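Blue pads slipping on the hand-held grippers, fingers gone loose
Forum > Grippers and end tooling > Upkeep and repair

drinonwood_bench
We run a pair of hand-held grippers at Drinonwood, black linkage fingers with the blue rubber tips. Left one has started letting things slide. 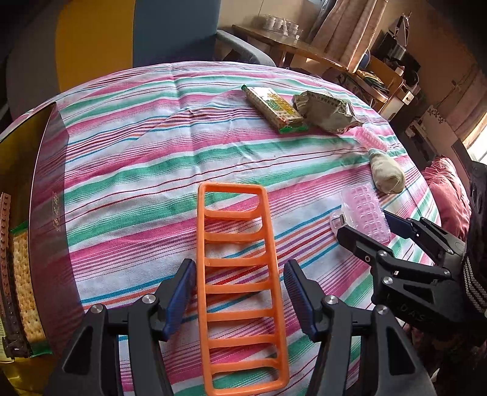
It shows up worst on anything long and thin. I can close on it square, lift, and the far end droops and twists in the pads. The right-hand unit does the same lift without trouble. I've wiped the pads down and that got me a day, then it was back. There is also some play in the fingers if I waggle the tips sideways with the jaws open.

Questions are how often people change pads, and whether the play matters or I should leave it alone.

Lekaside
What are you wiping them with? If it's anything with solvent in it, stop. It makes the rubber shiny and it never comes back. Warm water and a drop of washing-up liquid, then leave them to dry in the air.

Change ours every 6 weeks whether they look bad or not.

drinonwood_bench
Alcohol wipes, the ones from the first aid cupboard. So that may be part of it.

tool_crib_2
Six weeks is throwing money away. I go by feel. If the pad still drags on the back of your hand it is fine. Some of ours have been on since June and hold perfectly well.

The play is your real problem. Those round pivot screws back out a little at a time and the finger starts to lean under load. When it leans, only one edge of the pad touches and you get the twisting you describe. New pads on a leaning finger will slip just the same.

Check each screw with the jaws half closed, not open. Start at the housing and work out to the tip. Nip them up until the side play goes and then stop. If the finger doesn't fall open under its own weight with the drive off, you have gone too far.

Lekaside
Going by feel is all right if one person looks after them. We have three shifts and everyone's hand is different, so we went to a date on a bit of tape. Agree about the screws though.

Fimico_night
Thread lock on the pivots or not? Our supplier says not to.

tool_crib_2
I use the weak one, a very small dab on the thread only. Keep it well away from the plastic.

Fimico_night
I wouldn't. We had 4 links crack at Fimico after someone was generous with it. It creeps along the screw and gets into the plastic, and you don't find out until a finger snaps. We check the screws at the start of each shift instead. It takes less time than making tea.

tool_crib_2
Then someone was too generous with it. Been doing it for years here and not one cracked.

Fimico_night
Could be a different plastic. I would still want to try it on a scrap link before doing a whole gripper.

camitbridge_cell
One more for the list. After tightening, zero the jaws again. We skipped that at Camitbridge and the closed position was out, so the reading said shut while there was still a gap you could slide a card through. It looked exactly like worn pads and we binned a good set.

Ours goes: screws, zero, clean pads, then 30 open and close cycles with nothing in the jaws, then look at the zero again. If it has moved, something is still loose.

drinonwood_bench
Did the screws this afternoon. The two nearest the tip on the left finger were loose enough to turn by hand. The rest were fine. No thread lock for now, I'll see how long they hold without it.

Zeroed it and ran the 30 cycles, zero stayed put. The twist has gone, even when I pick up well off centre. It still slides a bit if I hold something upright, so I think the wipes have done for the pads on that side. New ones ordered.

Lekaside
Change both pads on that gripper together. One old and one new will pull to one side.

drinonwood_bench
Will do. Does anyone scuff new ones before use?

tool_crib_2
No. Wash them and fit them.

camitbridge_cell
We do, very lightly, fine paper, one direction. They come with a skin on them from the mould. Wash afterwards or the dust makes them worse than before.

Fimico_night
Never bothered with scuffing. They settle in after 70 or so grips on their own.

drinonwood_bench
I'll fit them washed and not scuffed to begin with. Paper is in the drawer if they slip.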